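Ticket: two-arm bench cell, Drinville site
Raised by: day shift
Status: open — waiting on part
Priority: medium
Cell supplied by Rajput, grippers serviced under the Hillex contract

Fault as reported
Left arm closing off-centre on the paper cup. Cup gets nudged before the fingers shut, then the rim creases. Right arm no complaints. Started after the April service visit, was fine before that according to the shift book.

08:15
Powered up, both arms homed ok. No alarms on the screen. Checked the log from last night, nothing in it except two grip timeouts, both left side. Cleared them.

08:40
Jogged both arms to the open position by the cup, slow speed. Wanted to see where the left fingers sit before anything touches.

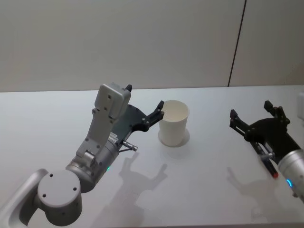

Taught point hasn't been changed since the service, so either the gripper went back on slightly turned or the zero was never redone. Checked the mounting bolts on the left — all tight. Paint marks on the bolt heads still line up, so they've not crept. Swopped the cup for a fresh one and ran it again, same thing. Not the cup.

09:20
Ran the pick 40 times left arm only, half speed. 6 bad ones. All bad ones early in the run, then it settles. Makes me think something in the gripper is stiff from cold rather than a bad position. Will repeat after lunch with the cell left on.

09:50
Cultunlow remote support rang back. They want:
- finger play measured, both grippers
- gripper zero redone on the left
- cable checked where it leaves the gripper, they've had one rub through at another site
- photo of both grippers in close at the cup

10:30
Play measured. Right gripper nothing I can feel. Left has a bit at the pivot nearest the tip, lower finger. Not a lot but its there. Cable looked ok by eye, wiggled it with the gripper powered and got no drop-out. Did not strip it back.

10:55
Redid the zero on the left. Procedure in the Rajput manual is wrong for our version, the menu is under Tools not Setup. Took me longer to find than to do. Somebody pls write that inside the cabinet door.

11:20
Both arms back in, checking clearance finger to finger before going up in speed. They come in very close in this program — don't run it above half speed until the left one is signed off.

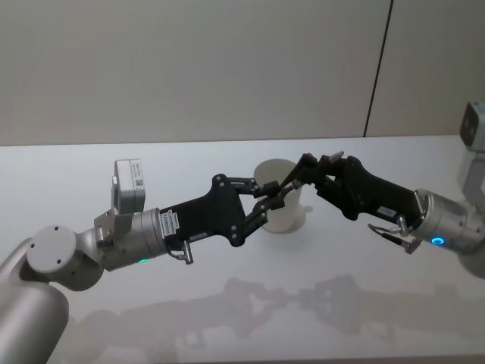

Both grippers in at the cup, left fingers in front of it.

11:45
Ran again both arms, half speed. Better. Still one crease on the left, first pick after the pause. So zero helped but the play is still showing up when it's been stood.

13:30
Repeat after lunch, cell left on as planned. No bad picks. Fits with the stiff-when-cold idea but doesn't prove it. Cultunlow say change the pivot pin and bush anyway, kit ordered from Hillex against the service contract. Asked for it to go down as warranty, no answer yet.

Until the kit comes
- warm-up run on the left gripper before first pick, every shift
- half speed only
- after any long stop, bin the first cup
- if it times out twice running, stop and ring, dont keep clearing it

To do when fitted
Rezero left, repeat the 40, recheck clearance between the arms, then back to full speed. Right gripper to be looked at on same visit as it has the same hours on it.

Leaving ticket open.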